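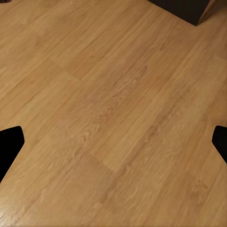 By Efe Ogundipe | Opinion | March | Filed under: Grippers, Simulation

For two months I compared grippers in a simulator, and I want to defend an opinion which my colleagues do not like very much. I think we choose grippers too much by how they close, and too little by what the camera between the fingers can see when they are open.

When you buy a gripper, the first number on the page is the force. The second is the stroke. At Jeledis, where I work, we had a table with these numbers for every candidate, and we sorted it by force, as everybody does. Then we ran 696 trials in a virtual home office, and the order of the table did not help us to predict anything. The strong grippers failed as often as the weak ones. They failed before they touched the object.

I went back to the wrist camera recordings and watched them slowly, one evening after another. With the fingers open, a good camera placement gives you the two black tips at the left and the right side and a wide piece of floor between them. You see the grain of the boards and the seams. It looks like a boring picture, but for a controller it is a rich one. With the Dogbe fingers, which are long and thick, the same camera position lost half of this floor. Our controller, Gitmont, had to guess in the last 50 millimeters, and it guessed badly.

My colleague Agata Longo does not agree with me. She says that a second camera, looking at the whole room, solves the problem for less money than changing the fingers. I take this argument seriously. The room camera knows where the desk is and where the chair is turned, and the wrist camera in many moments knows only wood.

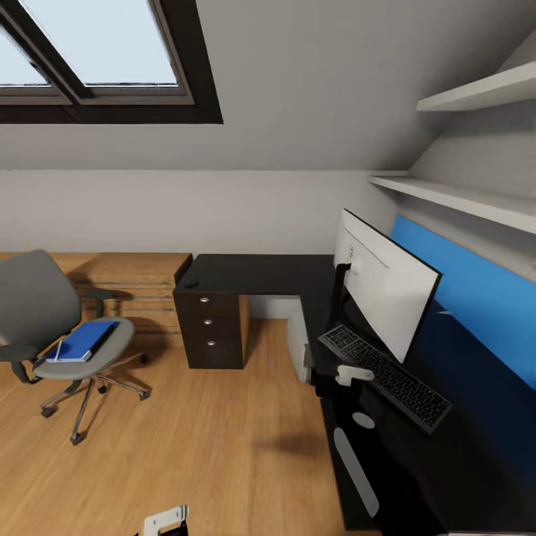 The home office used in our comparison, with both white grippers in view.

But a room camera has its own weakness. A chair has armrests, a desk has an edge, and a notebook lying on a seat is a thin thing. When the gripper comes down to it, the arm itself can cover the exact place where you need to look. In 19 of the trials I checked by hand, the room view was blocked in the last second, and only the wrist view could have saved the grasp.

There is also the objection that all this was simulation. It is true, and I don't want to hide it. Wood in a simulator is softer than wood in life, and the light is too kind. I would not trust our grasp forces at all. However, the geometry of what hides what is the part a simulator does well, and my argument stands only on this part.

So what would I ask from the people who sell grippers? I would like one picture on each data sheet, taken from the recommended camera mount, fingers fully open, over a plain floor. Rukik sent us such a picture when we asked, and it took them one morning. I learned more from it than from the force curve.

Agata is now preparing the same test with the room camera moved 2 meters higher. If her numbers are better than mine, I will write it on this page.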